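# About Vetura

Vetura packs and repacks goods for other firms. Most of what comes through our doors is light, white and easily marked: moulded trays, tubs, liners, leaflets, bags, and the things that go inside them. We take them in by the pallet, put them together the way the customer has asked, and send them out again. We also handle returns, where the same job is done backwards.

We work from one building on the Sesley estate. Downstairs is goods in, the packing floor and dispatch. Upstairs is the office, the canteen and a training room that doubles as the place where new pack layouts are tried out before they go on the line.

The company started with hand packing and a good part of the work is still done by hand. What has changed over the last few years is which part. This page was last brought up to date on June 28, 2020, and it describes how things stand now.

## What we do

Our customers fall into two groups. Some have a steady product and want the same pack made every week. Others have a short run, a changed leaflet or a faulty batch that needs opening, checking and closing again. The first kind of work keeps the building going. The second kind is where people ring us up in a hurry.

Last year we ran 1,408 separate jobs. A job can be one pallet or a month's work. The shortest runs we accept are 300 packs, and below that we will usually suggest a smaller firm, and will give you a phone number if you ask.

## Robots on the packing floor

We put in our first robot arm in November, four years ago. It stacked finished boxes on pallets at the end of line two and did nothing else. It was slow by the standards of the machines sold today, but the stacking had been the job with the most bad backs, and after it went in we stopped having to rotate people off it every hour.

The second step was harder. Boxes are stiff and all the same size. Sheets, bags and liners are not, and they make up most of what we handle. A tub will stay where it is put. A thin sheet folds over, catches on the edge of the tray, or lifts when the door to goods in is opened. We spent a long time deciding whether that kind of work could be given to a machine at all, and for some of our jobs the answer is still no.

The cell we now use for trays and loose items is called Hirose, after the name on the drawings when it came to us. It has arms with soft-faced black grippers and small cameras mounted close to them. The people who run it show it a task by guiding the arms through it, many times over, with the items lying differently each time. It then tries the task alone while an operator watches and steps in. A new layout takes us 30 working days from first trial to the point where we would let a customer's order depend on it. We have been asked to do it faster and have so far declined.

Much of the early teaching is done at floor level with a tray, a container and a sheet, before anything goes near the line.
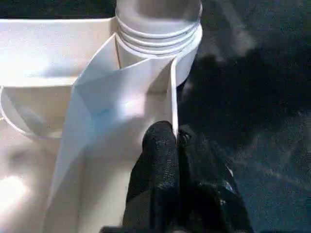
Dorottya Bodnár thinks we make too much of the teaching. In her view the pages firms like ours put out always dwell on how the robot learns and pass over what it is like to stand next to one for a shift, when your own pace is set by how often it needs you. She asked that this be put on the page and that it be followed by an answer.

The answer is that she is right about the pace. In the first months the cell stopped often, and the operator had to drop whatever else they were doing each time. We had planned for one person to look after the cell and a hand-packing bench together. That did not work, and the people who were asked to do it said so some weeks before we listened. Since then the cell has had its own operator on every shift, with no second job attached. When the cell is running well that person has quiet spells, and we have accepted that as part of the cost.

## What has changed for the people here

There are fewer hand-packing jobs at Vetura than there were, and it would be wrong to leave that out. When the first arm went in, two posts on the stacking team were not filled again after people left. No one was made redundant because of it. When Hirose came in we put in writing that no one on a permanent contract would lose their job to the cell, and that promise still stands. It does not cover agency work, and we do use less agency labour at peak than we used to. People who came to us every autumn through an agency have noticed, and some have told us.

The work that remains is different in kind. There is less lifting and less of the same movement over and over. There is more watching, more setting up and more sorting out of things that have gone wrong. Some people like this better. Others have said that they preferred a job where they could get into a rhythm and talk to whoever was beside them, and that looking at a screen tires them more than packing did. We have kept two benches that are hand work only. They are there for short runs, but they also mean that people who want to stay on hand work can do so.

Pay was the longest argument. Operators at first were paid the packing rate on the grounds that they came from packing. After a year we moved the operator role up a grade and backdated it to the date each person had finished training.

## Training

Anyone on the packing floor can ask to train on the cell. You do not need qualifications or any experience with computers. Training is done in working hours and is paid at your normal rate.

It goes in this order:

1. Safety, stopping and restarting the arms, and what to do if something is caught.
2. Clearing a fault with a trained operator beside you.
3. Guiding the arms through a simple task with a tray and one item.
4. Guiding them through work with sheets and bags.
5. Running a shift with a trained operator in the building.

The fourth stage takes longest. People who have packed by hand for years tend to be good at it, as they already know how a sheet will behave when it is held at one corner. They also know when to let go of it. We tried bringing in operators from outside who knew the machines but had never packed, and it took them longer to get to the same standard.

Mayu Uchida looks after training and keeps the list. Ask her if you want your name on it, or leave a note in the box by the canteen door.

## What the cameras are for

This question comes up at every induction. The cameras on the arms record what the grippers are doing so that the cell can be taught and so that faults can be looked at afterwards. The recordings are not used to time people, to judge how hard anyone is working, or in any disciplinary matter. Hands and sleeves do get into the recordings when someone reaches in. If you would like to see what is kept from one of your own shifts, you can ask, and it will be shown to you in the training room.

## Who we work with

We are a private company and are not part of a larger group. Our pallets and outgoing freight are handled by Indon, who have the unit across the yard. Maintenance on the arms is done by our own fitters, with outside help twice a year for the full inspection.

Customers are welcome to visit and see their own product being packed. We ask for a few days' notice so that other customers' goods can be moved out of sight. Flat closed shoes must be worn on the floor, and we have spare overshoes in most sizes.

## Working here

Vacancies are put up on the board at the gate and on the jobs page of this site. We take on packers, operators, drivers and, now and then, a fitter. Shifts are early, late and a short evening, and there are no nights. New starters spend their first weeks on the hand benches, whatever job they have applied for, including office staff.

For quotes, or to talk over a job that may or may not suit us, ring the office and ask for extension 335. If the line is busy it is usually because someone is down on the floor checking a pack, and they will ring you back the same day.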